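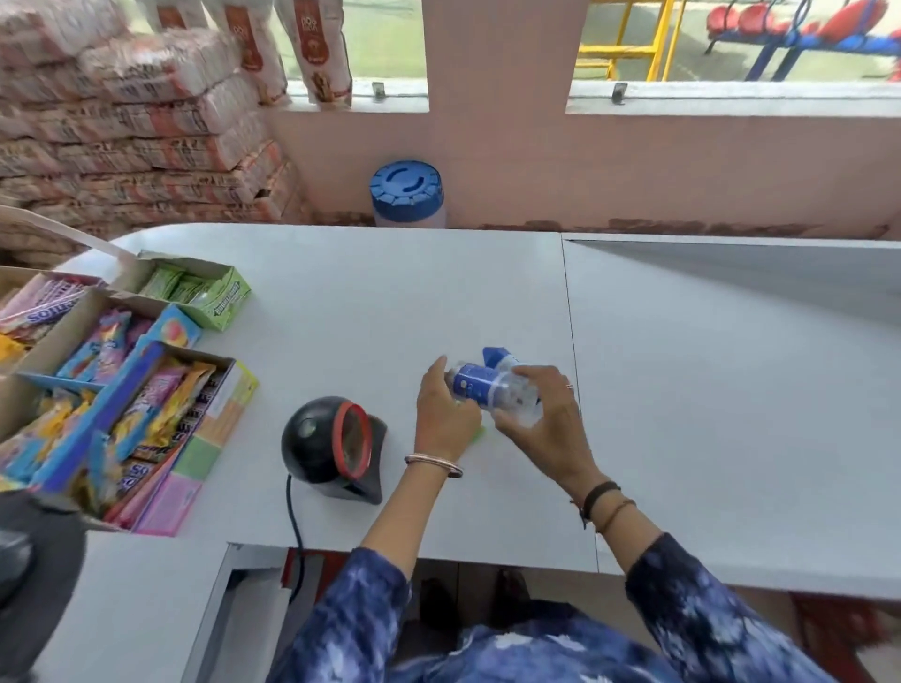

常见问题：管弦乐与合唱分谱租用

本页适用于向 Skakell 乐谱租赁库租用总谱、分谱和合唱谱的乐团、合唱团、学校及个人。购买谱、电子试读谱和舞台演出版权另有页面。条款与租约不一致时，以租约为准。

一、查询与预订

哪些作品只租不售？

目录中编号以 R 开头的作品只提供租用。以 S 开头的作品总谱可购买，分谱仍须租用。编号后带小写 v 的，表示声乐缩谱可单独购买，管弦乐分谱不在其内。Cirillo 系列全部 127 部作品均为 R 类，其中室内乐编制的曲目另有袖珍总谱出售，请按标题检索，不要按编号检索，两套编号互不对应。

预订需要提供哪些信息？

作品编号、版本（如有多个配器版本）、弦乐各声部所需份数、首次排练日期、全部演出日期、演出地点、座位数，以及是否录音或转播。只填写作曲家和曲名的申请会被退回补充。同一作品有修订版的，请写明年份；未写明的一律按现行修订版发出。

应提前多久提交？

标准编制为首演前八周。带合唱的作品为十二周。四月和十二月为高峰期，库存只按收到完整申请的先后分配，口头或电话预留不作数。

同一套谱能否由两个乐团共用？

不能。每份租约对应一个承租方。联合制作可由其中一方签约，并在申请表的“合作方”一栏列明其余各方，费用按合计场次计算。

能否指定某一套带有弓法的分谱？

可以提出，不保证满足。库中部分弦乐谱保留了早前使用者的弓法标记，申请时注明“有弓法”或“无弓法”即可。指定某一具体套号的，须写明套号，套号印在每份分谱首页右下角。

二、编制与份数

弦乐默认发几份？

默认为 8-7-6-5-4，单位为谱台份数，一份供一个谱台两人使用。少于此数请在申请表中注明，多于此数按份加收。管乐、打击乐和键盘声部每声部一份。竖琴声部如标明“可加倍”，第二份不另收费。
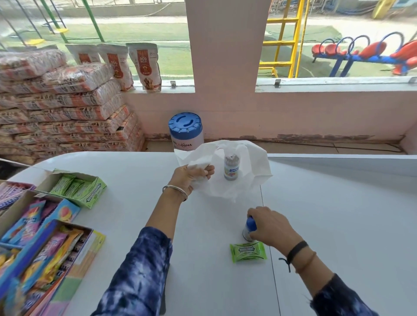

柜台上敞开的白色手提袋，前方是一包绿色 Doublemint 口香糖。

合唱谱如何计算？

合唱谱以 50 本为一个计费单位，不足一个单位按一个单位计。女高音、女低音、男高音、男低音共用同一合唱谱，没有单独声部本。童声合唱声部若为独立印本，会在目录中另列一行。

移调乐器是否附替换分谱？

视版本而定。早期版本中 A 调或 D 调圆号、C 调单簧管、中音谱号长号较为常见，库方备有部分作品的 F 调圆号和降 B 调单簧管替换谱。目录条目中标有“T”的即有替换谱，与原调分谱一同寄出，归还时两者都要交回。没有标记的作品，承租方不得自行制作替换谱，需先书面申请许可。

总谱有几种开本？

指挥总谱为大开本，学习总谱为小开本，两者页码一般一致，排练号始终一致。若发现排练号在总谱与分谱之间有出入，多半是混用了两个版本。请核对封面内页的版次代码，并将两处代码一并告知库方。

能否减编演出？

替换、省略或合并声部属于改编，须经出版方同意。总谱中已印出提示音符（cue）的声部，可按提示音符由其他乐器代奏，无须申请。打击乐手人数可自行调整，前提是不改动音符。

三、租期与费用

租期如何计算？

基本租期为 30 天，自寄出次日起，至库方收到归还包裹之日止。运输时间计入租期，海外承租方除外，其往返运输各扣除七天。首次排练日期早于寄出日期的，请选择加长租期，不要在租约生效后再申请提前寄出。

费用由哪几部分构成？

租谱费、演出使用费、运费三项。租谱费取决于作品时长和编制等级。演出使用费取决于座位数和场次，200 座以下的场地归入最低一档。公开彩排如售票，按一场演出计；不售票但有观众的，按半场计。无观众的排练不收使用费。

仅用于试奏或课堂排练怎么收费？

适用“阅读”费率，租期同样为一个基本租期，不得公开演出，不得录音。若之后决定演出，可在租期届满前转为标准租约，已付的阅读费全额抵扣。届满后转换的不予抵扣。

乐队片段考试、指挥课可否只租部分分谱？

可以。弦乐声部可单份租用，管乐须整组租用，即木管一组、铜管一组。指挥课如使用双钢琴缩谱，请直接查阅购买目录，租赁目录不收录此类缩谱。

逾期费如何计算？

逾期第一周按日计收，第二周起按整周计收，不满一周按一周。缺任何一份分谱，整套视为未归还，已寄回的部分不会停止计费。
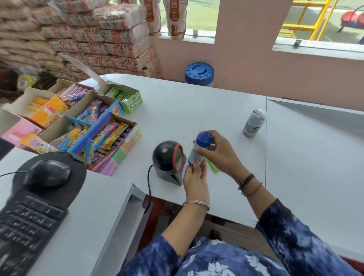 如预计无法按时归还，应在到期日之前申请续租，续租费低于逾期费。续租申请每份租约限两次。后面已有其他承租方预订的，续租不予批准，库方会在收到申请后的两个工作日内答复。

取消订单能否退款？

寄出前取消，收取手续费，其余退还。寄出后取消，只退演出使用费。演出改期不视为取消，新日期须在原租约期限内或已办理续租；新场地座位数属于不同档位的，差额另行结算。

四、收货与使用

收到包裹后先做什么？

按清单逐份清点。清单一式两份，一份由承租方留存，另一份签字后随归还包裹寄回。缺页、缺份或明显破损，应在收货后三个工作日内报告，逾期未报的按完好收讫处理。报告时写明声部、页码和套号。

可以在分谱上做标记吗？

只能用软芯铅笔，建议 2B。不得使用圆珠笔、荧光笔、彩色铅笔、不干胶贴和订书钉。删节处可用回形纸夹或低黏度纸胶带遮盖，归还前取下。铅笔标记中，弓法和指法可以保留，删节、反复次数、演出日期、个人备注须擦净。

可以复印或扫描吗？

为解决翻页困难，每份分谱可复印不超过一页，演出后销毁。提琴声部练习用复印件须事先申请，库方通常改为提供带水印的电子文件，有效期与租约相同。将分谱扫描上传至共享网盘，无论是否设有密码，均属违约。

能否使用平板电脑读谱？

部分作品提供电子分谱，目录标记为“E”。电子分谱按乐手人数授权，不按谱台授权，所以第一小提琴十六人即需十六个授权。纸质与电子可以混用，但总谱只提供一种形式，下单时选定。

发现错音怎么办？

先查作品页上的勘误表。勘误表中没有的，请用勘误表单提交，写明总谱页码、小节数、声部、现印内容和建议内容。提交由编辑 Leonardo Gentile 核对手稿或底本后处理，每季度更新一次。在得到答复之前，请以总谱为准，并把分谱上的改动用铅笔写在音符上方，不要涂改原印音符。

五、归还

归还地址是哪里？

统一寄往 Hedville 库房，不论当初从何处发出。Skarkstead 阅览室只供查阅，不接收归还包裹，误投至阅览室的包裹按转到库房的日期计算归还日。
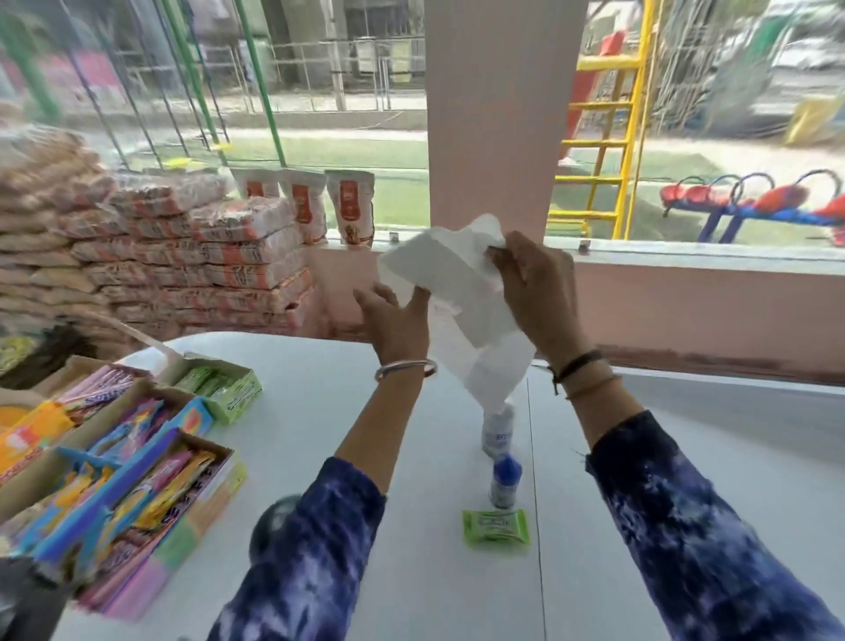 柜台上方的白色手提袋，左侧是装有零食和糖果小包的敞口纸盒。

如何包装？

弦乐、木管、铜管、打击乐、键盘与竖琴依总谱顺序分组，每组用原附的布带捆扎。同一声部内按谱台编号排列。不要使用橡皮筋。纸箱应为双层瓦楞，总谱平放在底部，空隙用纸填实。单箱重量大约不超过十五公斤，超重请分箱，并在每箱外侧标明箱号和总箱数。

是否必须使用挂号或可追踪方式？

必须。运输途中的损失由承租方承担，直至库方签收。请保留运单号至结清通知发出为止。国际寄送的报关单填写“印刷乐谱，临时出口后退回”，申报价值照抄清单底部的数字。

损坏和遗失如何赔偿？

单份分谱按重印费计收。手稿影印本因须重新制版，费率较高，具体见租约附表。封面松脱、轻微卷角属正常损耗，不收费。水渍、撕裂和无法擦除的标记按份收费。遗失的分谱在结清后一个月内找到并寄回的，可退还赔偿款，扣除已发生的重印成本。

铅笔标记没有擦净会收费吗？

会，按库方实际清理时间计费，以半小时为单位。全套未作任何清理的，另加一个单位。

六、录音、转播与版权

演出录音需要另行申请吗？

需要。乐团内部存档录音免费，但仍须在申请表中勾选。商业发行、网络直播、点播回放分别授权，各有期限。直播授权不包含回放。机械复制权由承租方向所在地区的集体管理组织办理，租约不覆盖此项。

节目单上应如何署名？

使用租约首页所列的完整署名行，不得缩写或翻译出版方名称。改编者、校订者和歌词作者的姓名如出现在署名行中，也须一并印出。演出后一个月内寄交节目单一份，纸质或 PDF 均可。

作品已进入公有领域，为何仍要付租谱费？

租谱费对应谱纸、校订和物流，与作品本身是否受保护无关。此类作品不收演出使用费，但校订版本身享有权利的除外，目录中以“Ed”标出。

七、联系

工作时间内能否当面查阅总谱？

可在 Skarkstead 阅览室查阅，每周三下午开放，须提前预约，并列明作品编号，每次最多四部。阅览室不提供复印，可使用铅笔和无闪光拍摄设备记录配器页，乐谱正文不得拍摄。

如何查询订单状态？

登录账户，在“租约”一栏按租约号查看。状态依次为：已收到、待补充、已确认、备谱中、已寄出、已归还、已结清。“已归还”只表示包裹签收，清点完成后才会变为“已结清”，通常需要十个工作日。来信请在主题行写租约号。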